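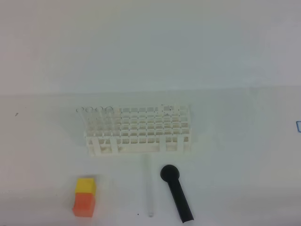
Test tubes in a white plastic rack.

Print Production, Week 2: Dot gain, and why your greys went muddy

Right, picking up where we stopped. We'd got as far as the halftone screen and somebody asked why the photos in the Zornano brochure looked fine on the monitor and then came off the press like wet slate. Dot gain! I was hoping someone would bring that brochure up, I've been moaning about it for years.

You'll remember that a halftone is just lots of little dots, and from arm's length your eye blends them with the white paper into a tint. Ask for a 50% tint and half the paper should be covered. Only the dots grow on the way. They grow a bit at the plate (depends how you make your plates, more on that after the break), they get squashed in the nip between the blanket and the paper, and then the ink spreads into the sheet. On top of that there's optical gain, where light gets into the paper, bounces about underneath the dot and never comes back out, so the dot looks bigger than it is even when the edge hasn't moved.

We measured the Zornano job on our own densitometer. The 50% patch read 71%, so that's a gain of 21. Please write it as 21 points and leave the word "percent" out of it, or you'll end up multiplying when you should be adding. Amber Crabtree did exactly that in her first lab write-up and got a dot that covered less than the paper it was printed on, and she's very kindly let me tell every year group since.

Where does it hurt most? The midtones. A 3% dot hasn't got much edge to spread from, and a 95% one has hardly any white left to spread into. So you get a hump in the middle of the curve, and that's where faces live, and grey suits, and car bodywork.

Things that push it up:
Uncoated paper (newsprint is worse again)
Too much ink, always check your solid density first
Ink that's too runny, or a warm press
Too much impression pressure
A finer screen, as you've got more dots and so more edge

That last one catches people. A finer screen looks lovely on a coated sheet and then you send the same file to Altıntaş for their uncoated stock and the shadows fill in completely. Same file, different curve.

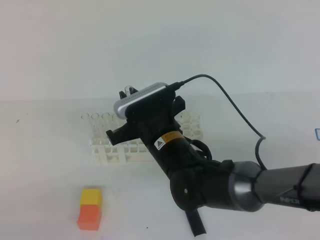 Hoi-yan Shek wanted to know, after last year's session, why we don't simply tell the designer to make everything lighter. You can, and in the old days plenty of people did it by eye! The trouble is that lightening the whole picture drags the highlights down too, and they were fine. What you want is a compensation curve that takes most out of the middle and leaves the two ends nearly alone. If a 50 is printing as 71 and your target is 66, you find the value that does print as 66 and put that on the plate in place of the 50.

How to do it in the lab:
Run the test form with no curve on it at all.
Let the press settle. We run 800 sheets and pull from the last of them.
Check the solids are on target before you read anything else.
Read the tint strip, every step, all four colours.
Plot what you asked for along the bottom and what you got up the side.

Oğuzhan Dönmez has the key to the plate room. The worked curves are on page 257 of the Nunum binder, the yellow is smudged so use the Sevum sheet for that one.

Before next time, bring a printed tint strip from anything you like, cereal packets are good, they often have one under the flap.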